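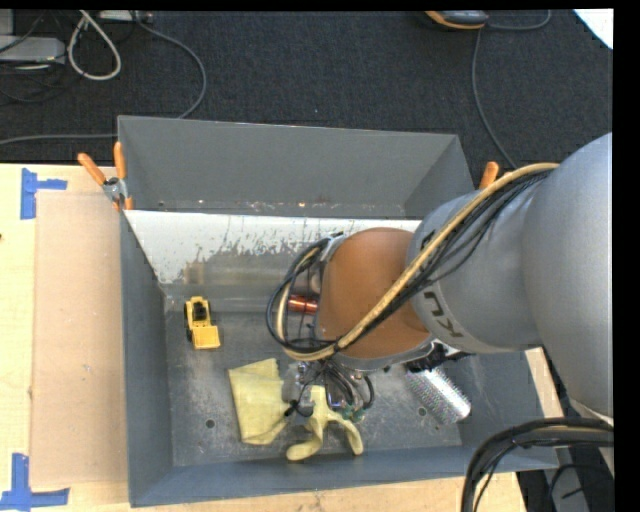 Attachment 1: gray bin, inside, from above

Ticket 134 - Bin coating wearing off, rust specks
Site: Hawthorne, bench 16
Opened by: Laurier Ross
Status: Open (was closed in May, reopened)

Warik closed this as "cosmetic." I don't buy it. Look at the sloping inner wall: ragged dark scratches and worn patches all over the bright upper part. There are rusty specks along the base of the far panel too, and whitish ones mixed in. Cosmetic doesn't rust.

Their theory is that the yellow toy loader is doing it. Maybe. It has black wheels and we've had it in there for months, but I can't see it climbing the wall. I'd look at the silver bristly thing first. The cloth and the yellow glove-looking item I'd leave out of it.

Tried so far:
- Wiped the floor with Brirden cleaner. Smudges came back, scratches obviously stayed.
- Asked Hasirov for a liner. Quoted 91 dollars, and it would cover the two small holes in the floor. Are those drains? Still no answer.

Reply from Warik, 15:40: "Please confirm bin is used for light items only."

Confirmed, again. Please send someone who will check the base of that panel before closing this a second time.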